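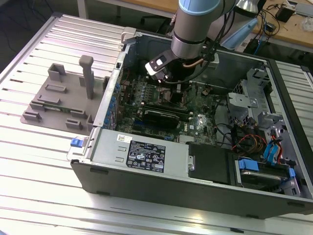 Figure 1. Work cell with the gripper over the motherboard of an open desktop tower. The fixture plate is to the left of the case.

Share 10 | Comments 2

Learning Memory Module Handling from Demonstration: Effect of Fixture Pose Noise
Montserrat Pacheco and Védís Gunnlaugsson
Final report, Tidari project

1. Background

Desktop computers that reach a recycling line are usually shredded with their memory still in the board. Removing the modules first keeps them usable, but the work is slow for a person and awkward for a robot. The slot sits deep in the case, cables cross the approach path, and the part is thin and held firmly. The Tidari project looks at whether one arm can do the task with a policy learned from demonstrations, and how much variation in the training data it needs.

Our part of the project was narrow. We asked whether adding noise to the case position during data collection improves results when the case is later placed by hand. An earlier group had trained only with the case in one fixed position, and their policy failed when the tower was moved by a small amount.

2. Setup

The tower lies on its side with the side panel off, so the board faces up. The table is ribbed aluminum, and the case rests directly on it. A fixed camera observes the workspace. The gray fixture plate beside the case is 3D-printed and has raised blocks, slots and a tall post with a rounded cap. We used the post as a height reference at the start of each session – the arm touches down on the cap and the offset is written to the session log.

Control software was Plorkton, which records joint positions, gripper opening and camera images on a common clock. Training ran on the department machine, Stougaard, overnight.

3. Data collection

Each demonstration starts with the arm parked above the case and ends when the module has been set down. The operator guides the arm through four stages: approach, grasp, pull and place. The slot latches were opened by hand beforehand, so latch handling is outside the scope of this report.

We collected 3,291 demonstrations. Of these, 645 were recorded with the case in the fixed position and the rest with the case shifted and turned by hand between runs. A demonstration was dropped during recording if the module fell or if the wrist force limit tripped. Dropped runs are not included in the count. Both of us operated the arm, and the operator was changed at the end of each session to keep one person's habits from dominating the data.

4. Method

Two policies were trained with the same network and the same settings. Policy A used only the fixed-position demonstrations. Policy B used an equally large random sample of the shifted ones, so that the comparison would not be decided by the amount of data. A third policy, C, used everything.

All three predict a short sequence of gripper motions from the camera image and the current joint positions. The sequence is replanned before it finishes. We did not give any policy the measured case position.

For testing, the case was placed by hand inside a taped outline, then removed and placed again before the next trial. The policies were run in alternating order so that changes in room light would affect them equally.

5. Results

Policy A completed the task reliably when the case was in its original position. Once the case was turned, it usually closed the gripper beside the module or on one corner. Policy B was slightly worse in the original position and clearly better elsewhere. Most of its failures came in the pull stage, where the gripper slid up the heat spreader. Policy C had the best result in both conditions, but its advantage over B was small compared with the advantage of B over A.

Cables caused a separate group of failures. When a loop lay close to the slot, all three policies tended to stop short and hover. We believe this comes from the demonstrations, in which both operators slowed down near cables, though we did not test it.

6. Limitations

Only one model of tower was used, so the results say nothing about other board layouts. The test placements were chosen by the same people who recorded the data, and may be closer to the training placements than we intended. The height offset also drifted within long sessions. We noticed this in August, after half of the shifted data had been recorded, and from then on repeated the touch-down midway.

7. Further work

The Kundomley group will take over the cell and plans to add a wrist camera, which should help with the grasp stage. We recommend recording force during the pull as a policy input – at present it is used only as a safety limit. The session logs and the fixture drawings are in the project folder under the same names as in this report.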